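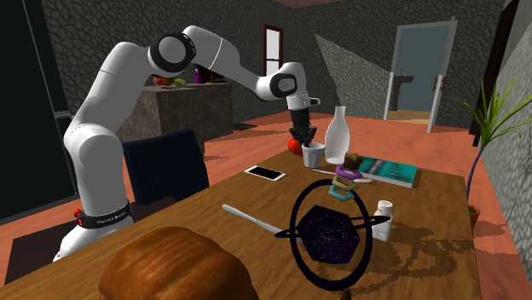 If you've walked past my desk lately and heard me talking to a screen, you're not imagining things. I've been in the packing and returns office for eleven years, and since the spring a good chunk of my job has moved into a made-up kitchen. Salma Hajji asked me to write a bit for the newsletter about what that's been like, so put the kettle on.

For anyone who's missed it, the returns line at Magnusson is getting a robot arm. Returns is the bench where mixed boxes come back from the rental apartments we supply, and I do mean mixed. You open one up and there's a phone, a book, half the cutlery drawer, some kid's stacking toy and a cup somebody clearly loved. A person sorts that without thinking. The arm has to learn it, and it does its learning in simulation first, in a program called Dralik, long before it gets anywhere near a real box or (thank goodness) a real person.

So that's what's been on my monitor. The arm goes for a little white cup with ribbed sides, and everything else on the table is there to make its life difficult. There's a tall white bottle right beside the cup, and a shiny red fruit tucked in behind it, so a sloppy approach means knocking into something. The table knife bothered me more than it bothered the arm. Old habits! I kept wanting to reach in and move it before the arm got going.

We get 200 of these tables in a batch, and no, they don't make sense as tables. I asked Kwok-wai Liu why on earth there'd be a big loaf of bread and a spiky purple ornament thing with rings around it next to a salt shaker, or whatever that shaker is. He told me the odd mixes are the good ones. If the arm only ever practiced on tidy tables it would fall to pieces the first time a real return came in. Fair enough. I have opened boxes with stranger stuff in them, and the old-timers on second shift will back me up on that.

My part is reviewing. I watch the attempts and mark the ones where I'd have grabbed the thing differently, and I type in why. Fingers too near the rim, wrong side, that sort of thing. I was sure I'd be hopeless at this, I can barely work the vending machine, but Honeylyn Sison sat with me for two afternoons and by the end of the second I was arguing with her about bottle necks. She says she has never once packed a box in her life. It shows, and I told her so, and we get along great.

Now the part people keep asking me about in the break room. Are we losing jobs? What we were told at the shift meeting is that the three of us on the returns bench stay, and two of us will rotate through review work. The third spot stays on the floor, because fragile and dirty items are still going to be done by hand. I have that in writing and so does Ezequiel Medrano, who asked for it out loud in front of everybody, which I was glad of. What happens after October, when the trial on the real bench is supposed to wrap up, hasn't been settled. I'd rather say that plainly than have you hear it from me sideways.

As for how it feels, it's a mixed bag. My shoulder is a lot happier, I'll say that much. I also miss moving around, and I miss the radio, and by three o'clock my eyes are done for the day. Fergal Dolan has gotten us a rule that review stints stop at two hours, then you go do something on your feet. If you're rotating in, please take the break. The queue will still be there.

If you'd like to come and look, stop by my desk at lunch. I'm happy to pull up a batch and let you mark a few. Bring your opinions on cups.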